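Home Our Work Grants Reports Contact

Leckie Reading Rooms: spring progress report to the Proltent Fund

Well, we made it to the halfway mark! When you gave us the money last fall we had one leaky room in Leckie and a lot of donated paperbacks in bags. Now there are two rooms, the second one over in Mavcombe, and people come to both of them. We've got 59 families signed up for the evening reading sessions, which is more than I put in the application (I was being careful, and I'm glad I was wrong). 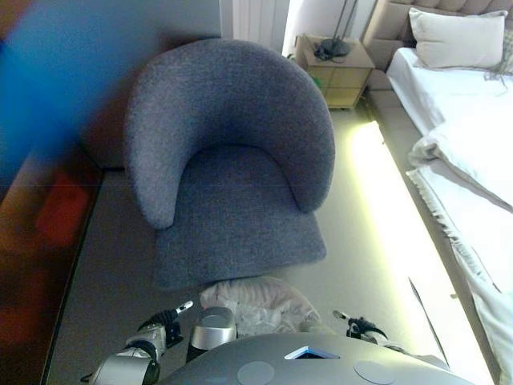 Gray tub chair, textured fabric.

Seating ate up more of my time than books did. Grown-ups won't stay and read with a child if they're perched on a tiny plastic stool, so we moved part of the furnishing line forward from summer. You okayed that by email in January, and the receipts are in the folder with everything else.

The Mavcombe room opens at 4:30 now, half an hour earlier than planned, so kids can come straight from the school bus. We lost 19 days there in the winter while the heating was sorted out, and I'm still a bit grumpy about it.

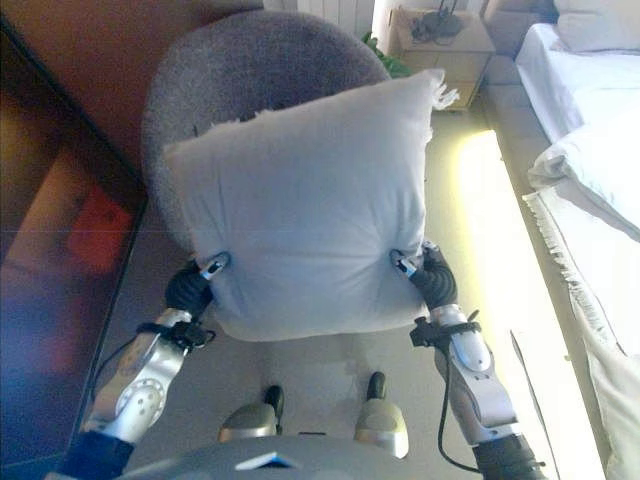 Page last changed: May, 3:40 p.m.

On the book side, we switched our lending records over to Limix and it's been mostly fine! The old card box is still under the desk for when the internet drops. Large-print titles go out constantly, and so does anything with a dragon on it. Bilingual picture books are the gap. I'd like to shift a little of the printing money to cover more of them, if you're happy with that.
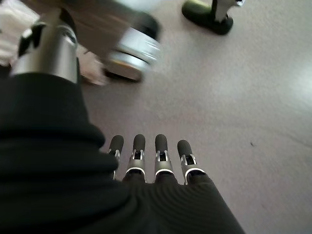 Gray floor, smooth finish.

Attendance dips whenever there's a ball game on, so we've stopped fighting it and moved the Leckie session to a different evening. The teen group is slower going. We've had five regulars since March, and they mostly want to write their own comics, so I've ordered paper and decent pens.

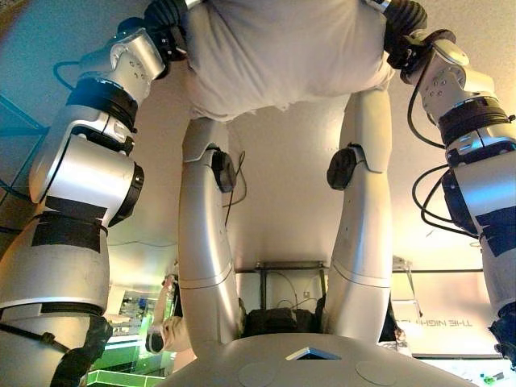
Page 2

Money next. We've spent roughly half the grant, with rent right on budget and postage over (interlibrary loans, my fault entirely). Still to do before the final report: the parent survey, the summer reading list, and a new sign for the Mavcombe door. I'll send the survey questions over for you to look at before they go out.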